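Put the Cups Out

9 Jan 2024

Marleny Ríos
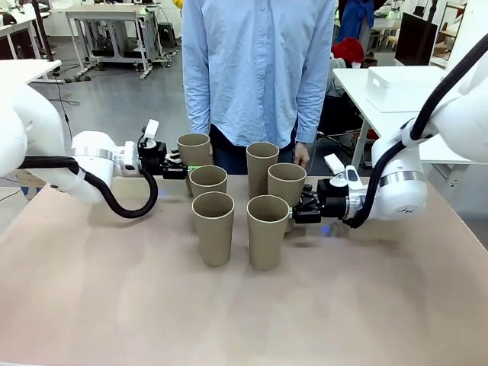
I have been arguing about paper cups for most of a week so I may as well do it in public. Writing this between two other things, forgive the mess.

My position: cups go on the table, standing up, mouths open, spaced so a hand fits around each one. Before people arrive. Not in a stack, not in the plastic sleeve, not in the cupboard with a note on the cupboard. Out.

The other side – my sister, mainly, and half of the Thursday supper crowd at Huanca Hall – says leave them stacked. Stacked is cleaner. Stacked takes up less room. Nobody's sleeve drags through a stack. Fine. I've heard it all and I've heard it from people who have never once stood at the end of that line.

Take a stack of 24 plain brown cups. First person wants one. Pulls, gets two. Tries to get the second one off with a thumbnail. Can't. Puts thumb inside the cup, wiggles. Now there's a thumb in a cup and it may not be the cup that person drinks from. So much for cleaner. Multiply by the whole line, add a kid, add somebody holding a plate in the other hand. I have watched a man give up and walk off with three cups nested together. Drank out of the top one all evening.

Two rows is best. I've tried a ring, I've tried the pyramid (don't), I've tried one long line down the edge where every single one gets knocked by a coat. Two short rows near the middle of the table with a gap between them. People reach in from both sides and don't cross arms. You can pour down one row and back up the other without moving your feet. When I was doing the July picnics in Pramton we had 60 people and one folding table and that's how we did it, a few cups at a time, refill the rows as they empty. Never more than a handful standing. The rest stayed in the box under the table, where they belong.

And they don't have to be straight! This is where I lose the tidy people. My brother-in-law lines cups up like he's being graded. Rim to rim, dead level. Looks great for the eleven seconds before anyone touches it, and then the whole thing looks wrecked becuase one is missing. A loose row can lose a cup and still look like a row. Same reason I don't fold napkins.

Now the mouth up or mouth down business. I know. Dust. My grandmother kept every glass in the house upside down on a towel and she was right, those glasses sat for months. A paper cup on a party table sits there for ten minutes. Turn it over and what you've done is put the rim, the part that goes on your mouth, flat on a table that forty elbows have been on. Plus people don't know if the upside down ones are clean or finished with. I've seen used cups turned over by polite guests. Polite guests are a menace. Open side up says take me, and whoever is pouring can see what's empty and what isn't from across the table.

Also buy the tall ones. The squat ones hold the same amount according to the package and I don't care, they get filled to the brim and then walked over a carpet. A tall cup gets filled two thirds of the way and everyone's happy. Plain, too. I had a letter about this from a reader in Prerov who prefers patterned cups, a different one for every guest, so nobody mixes them up. Sweet idea. Write a name on a plain one. Done. A marker costs nothing and then you don't have 13 leftover cups with balloons on them that you can't use at a funeral.

I'll give the stackers one thing. Outside, in wind, they win. An empty paper cup weighs nothing and I've chased enough of them across the Matano parking lot. Outdoors I keep the stack and hand cups over one by one, which is slow but at least somebody with clean hands is doing the separating.

Indoors though, no. It takes a minute to set out six cups. You're standing there waiting for the coffee anyhow. And it changes how people come up to the table, I really beleive that, they see a cup and they take it and they move along and talk to each other instead of wrestling with packaging while eight people watch the backs of their necks.

My sister is hosting on Thursday. She has already told me the cups will be in the sleeve. I'm going over early.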